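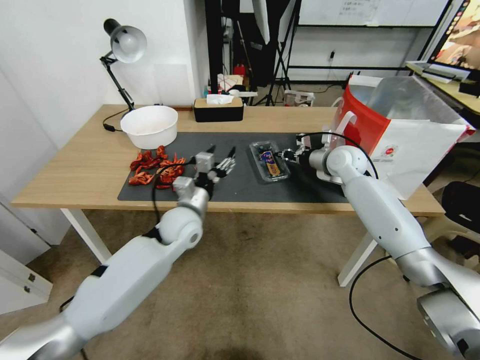
How to clear up after a crawfish supper

We eat crawfish at home more often than is sensible, and I've had plenty of chances to get the cleaning up wrong. The eating takes an hour, and if you leave the table until morning you will smell it from the stairs (ask my friend Elin Hughes, who once went to bed on a full tray of shells and still brings it up!). So pour yourself something cold and do it the same night.

Start before anybody sits down. Put a big mat over the middle of the table, one you can wipe, and give the shells a place to land. A deep bowl is lovely if people use it, but my guests get talking and heap everything on the mat, and that's fine too. Keep tissues within reach of every chair.

Once the last tail is gone, take away whatever isn't shell. Sealed snacks and sweets go back in the cupboard, and lidded boxes get a wipe on the outside first, as sticky fingers have usually been there. Then set a bag at one end of the table and open it wide. A paper one from the store stands up nicely on its own, but it does need a plastic liner, or the juice will find its way through to your floor.

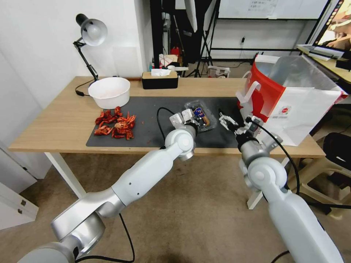 Shells on the left, bag at the right-hand end.

Now move the heap. I use a dustpan I keep only for this, though a stiff piece of card does very well. Go slowly with the claws, they're sharp enough to poke a hole in a thin liner. Pick up the little red bits with a damp tissue and tie the liner tightly.

Wipe the mat with warm water and dish soap, rinse, and wipe again with a splash of white vinegar. Let that sit for 8 minutes or so while you wash the bowl, then dry everything with an old towel. Check under the mat as well, and run a cloth along the table edge.

If trash day is a long way off, double-bag the shells and keep them in the freezer until then. Mine go in the bottom drawer, next to the peas.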